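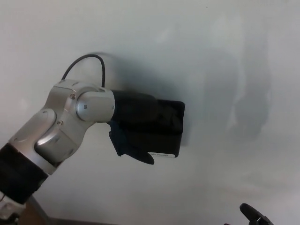
Siv Hovland

Cahier d'atelier, septembre, reprise à 14 h

Suite du travail sur le filtre d'auto-perception. Le planificateur (Ovell) prend encore le câble noir au-dessus du poignet pour un obstacle : il fait une boucle en arche que le modèle géométrique ne connaît pas. Même souci avec le doigt en tissu bleu marine qui pend sous l'accouplement. J'ai ajouté deux capsules au modèle, une pour la boucle, une pour le doigt. Marge à 22 mm pour l'instant, à revoir avec Wichai.

L'ombre sur le mur reste le point gênant. Le segmenteur la classe parfois comme un volume, surtout la grande tache floue à droite de la pince. Le mur est uni, la profondeur y est mauvaise, donc rien pour le contredire. 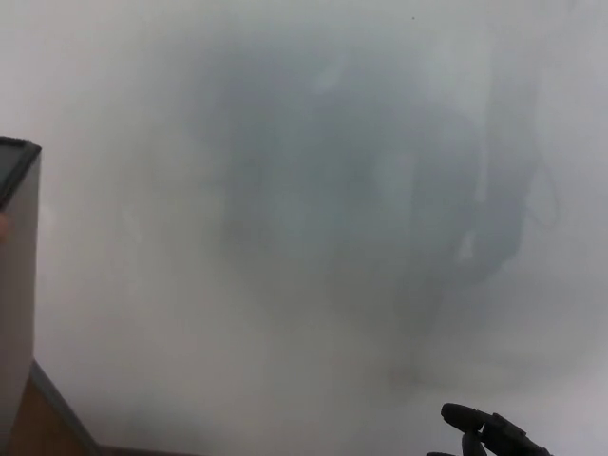 Vue de tête, fond voilé. Pince nette en bas à droite, masse sombre au centre.

Avec une vue pareille, il faut que le module réponde « inconnu » et que le planificateur s'arrête. Or il renvoie une boîte englobante sur la masse centrale, avec un score correct. J'ai mis un test de contraste local avant la segmentation : en dessous du seuil, la zone passe en inconnu. Le coin en bois à gauche et la pince doivent rester exploitables, donc test par tuile – pas sur l'image entière.

Rejeu du journal 923 avec 4 seuils différents. Le plus bas laisse passer la boîte, le plus haut masque aussi le bord de la surface en bois. Gardé le deuxième. Temps limite du nœud porté à 500 ms dans la config Netambridge, sinon il coupe pendant le rejeu.

À faire :
– pousser la branche, relecture Wichai Sangkhawat
– vérifier que le statut « inconnu » remonte bien jusqu'au contrôleur de Lungu
– refaire le masque de la pince, trop large côté doigt supérieur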